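Nutholm Hall hire - your questions answered

How many people can the hall take?
The main room holds 135 standing, fewer if you want everyone seated at tables. The Osbridge Room at the back is better for small groups and meetings.

How do I book?
Ring the office or fill in the form at the front desk. We hold a date for 3 days without payment. After that it goes back on the calendar.

What does it cost?
A full Saturday in the main room is £265, including the kitchen. Weekday rates are lower, and regular groups pay by the term.

Are table coverings included?
Yes. We have plain ones and patterned ones, including a glossy white covering with red peonies. Wipe them with a damp cloth after use and leave them on the tables. Please don't use pins or tape on them.

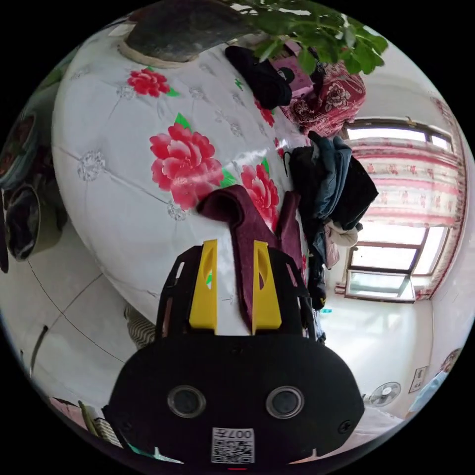

Can we bring our own caterer?
Yes, but tell us who it is when you book. Hot food can be kept in the kitchen - the oven needs a good half hour to warm up.

When do we have to be out?
Music stops at 11pm and the building is locked at midnight. Clearing up comes out of your hire time.

Page last updated April 8, 2025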